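Work and Automation: Course Handout
Unit 5: Handling Packaged Goods

Department of Workplace Studies, Inthorpe
Revised October 24, 2022

Purpose of this unit

This unit considers what happens to a packing job when part of the handling passes to a robot. Students should read it together with the Holroyd case, which was introduced in February. The case follows a gift packing department that installed the Wokard handling station on one of its lines. The written assignment carries 100 points.

5.1 What the station handles

Decorated tins are a common product on the Holroyd line. They are smooth, they have rounded corners, and their printed lids are part of what the customer pays for. A scratch on the lid is recorded as a defect even when the contents are sound. Packers learn to pick up such a tin by its sides and to turn it square before it goes into the carton. The station must be set up to do the same with its two fingertips, whatever the angle at which the tin is lying.

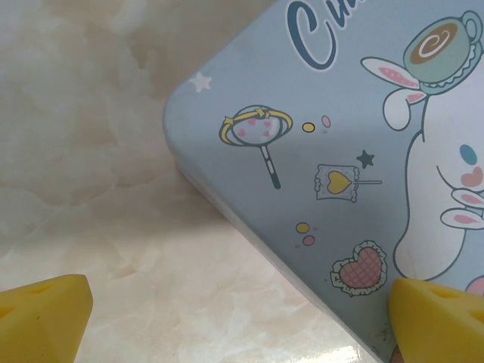 5.2 What changes for packers

Before the station was installed, each packer filled, closed, and checked cartons at one bench. The work is now divided. The station places tins, and the packer loads the feed, clears stops, and decides whether a marked tin may be shipped. Lifting and reaching are reduced. Waiting and watching are increased, and several packers reported that the second kind of tiredness was harder to explain to a supervisor.

Pay grades did not change at first. The department later agreed that clearing a stop counts as skilled work and must be covered in training. Of the 78 packers on the line, 73 completed the Edport training module. The remaining five moved to other duties at their own request.

5.3 Points for the seminar

Students should be prepared to discuss the following:
Who should decide that a tin is too marked to ship, and on what written standard.
Whether time spent watching the station should be scheduled in shorter periods.
How a packer's knowledge of the product can be recorded and credited.

Notes for the seminar should be limited to one page and brought to class in printed form.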